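# Orska hand gripper pair – equipment page

Castirar hire list, item 163. Last touched 17th October by Honeylyn Espiritu.
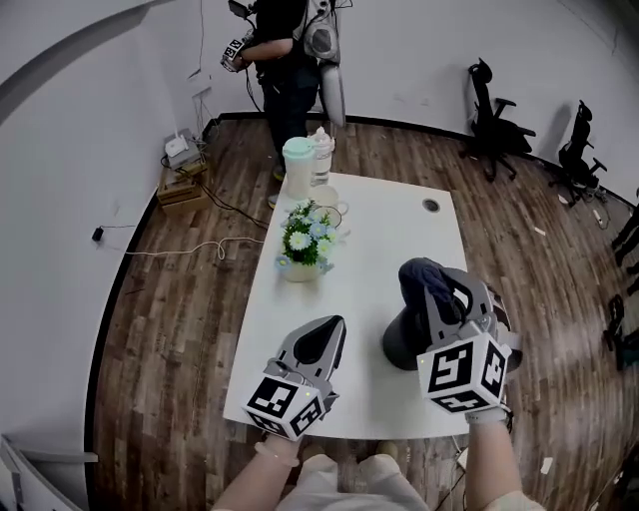 Short version for people who ring up asking if this thing will do their dishes: no. Not yet. You wear it, you do the chore, a machine maybe learns the chore later. Folks in Plodutham keep booking it thinking a robot turns up in the box. No robot in the box.

**What you get**

- two hand-held grippers, left and right, grey fin fingers
- marker cube fitted on each
- wrist straps, pale, one size
- charger and leads
- hard case

Weight per hand 495 g. Fine for the first half hour, after that your forearms will have opinions. Take breaks.

**Hire rates**

- $6 an hour, in our room, pair
- $163 a week, taken away
- $900 bond on take-aways, back when everything is checked in

Cheaper in July when the schools are off and it's quiet.

## Can machines do the chores yet?

We get asked this more than we get asked the price, so. Going by what customers bring back and tell us:

**Putting cups and bowls in a row** – pretty good. Hard-sided stuff that stays the shape it is. Handles help.

**Jars with lids** – lifting and moving, yes. Unscrewing, sometimes. Lids that have gone on crooked, forget it.

**Clear bottles** – worse than you'd guess. Machines have trouble seeing clear plastic, and a light one tips when it's bumped.

**Cloth** – the hard one. Anything dark and floppy especially. You pick up one corner and the rest goes where it likes. A person sorts that out by feel without noticing they've done it. We've had customers record more than 900 goes at one folding job and the machine still did a sleeve backwards. Colour matters too, navy on black is miserable, use a light tea towel if you're just starting.

**Flowers, plants** – moving a pot is OK. Don't ask for arranging.

**Shop floor** – better news. Mancuso run a bench where parts go from bin to tray all day, same parts, same tray, and the machine keeps up if someone tops up the bin. Change the tray and you're back to recording again. They still have people on packing.

So my honest advise if you want a clean kitchen, buy a dishwasher. If you want to work on the problem, hire the grippers.

## Before you book

- Fingers are soft. No knives, no hot pans, no sandpaper.
- Keep the cube faces clean. Dry cloth only, no spray.
- Don't put tape or stickers on the cubes. Had to replace one set allready this year.
- Check both lights before you start.
- Plain table is best, white or pale. Glass tops give trouble.
- Move slower than you think. Fast hands make bad recordings.
- Left-handers fine, both sides work the same.

**Spares** – inner pads in stock. Fingers to order, a bit of a wait. Cubes, ring first.

**Not included** – laptop, table, things to pick up. Bring your own odds and ends from the kitchen cupboard, chipped is fine.

Bookings at the Castirar counter or leave a message for Honeylyn. Say how many pairs and whether you need the big case. Returns by noon please, with the leads coiled.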